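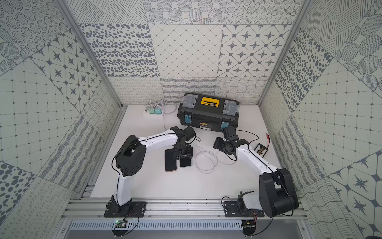
Handout 5: Looking After the Two-Arm Cell

Written by Gert Mabuza for the Backlund evening course, revised 2023-01-24

Welcome back, everyone! Last time we talked our way around the cell without touching very much, and I know several of you went home itching to get a wrench on something. This handout takes you through the regular check of the cell, start to finish. Read it once at home with a cup of something warm, and then keep it beside you on the bench.

Before you start

Send both arms to their rest pose from the console, and wait until they have really stopped. Then switch off at the main switch and hang your tag on it. An arm with the power off can sag under its own weight, so have your partner keep a hand under the upper link while you work on the joints - yes, even if you only mean to be a moment.

Clear the work surface too. Phones, toolboxes, plug adapters and whatever else the last group was practicing with should go on the side shelf, and thin cables want coiling up before a gripper finds them.

The rail and the mounting plates

Both arms stand on black mounting plates fixed to the aluminum rail along the front of the table, so anything loose down there shows up many times larger out at the fingertips. Begin with the left plate. Try each bolt gently with the hex key, and if one turns, take it out, clean it, and put it back with a drop of the Bremico thread lock. Work crosswise, a little at a time, the way you would with a car wheel. Then do the same on the right.

If you moved a plate at all, even by a hair, write it in the log, because the arm will need its position taught again. The group in March lost a whole evening to a plate that had been nudged and not written down, and I would love for you to spend your evening on something nicer!

The wires along the links

Follow the thin black wires from the base of the arm up to the gripper with your fingers as well as your eyes. You are feeling for flat spots, nicks and places where the covering has gone shiny. At the elbow there should be enough slack for a full bend and not so much that a loop can catch on things. Replace any tie that has gone brittle, and snip the tail flush (a sharp tail will scratch the next person's hand, and it is usually mine).

The small circuit boards down by the mounting points deserve a look as well. Brush the dust off with the soft brush, check that the connectors are fully home, and leave the little screws alone.

The grippers

Open the fingers by hand, slowly, and feel for grit. Wipe them with a dry cloth. The Drilluvitz pads are changed after 181 hours of running, or sooner if they have gone glossy. Spares are in drawer 11, and the old ones go back to me in an envelope with the date on it.

The patterned walls

Our cameras use the patterns on the tiles to work out where they are, so please treat the walls kindly. Dust them with a dry cloth and never use the spray cleaner. A tile that is lifting at a corner should be pressed flat and reported. Please don't peel it off to have a look behind it, tempting as that is.

Starting up again

Take off your tag, close up, and run the Himesow warm-up program at its slowest speed with one person at the stop button. Listen to it. A healthy joint makes a soft, even whir, and a clicking one wants to come straight back to rest so we can talk about it.

For next time

Please read pages 11 to 19 of the course binder, on teaching positions, and bring your own log sheet filled in for both arms. If you and your partner disagreed about a bolt or a wire, write down both opinions and we'll go and feel it together.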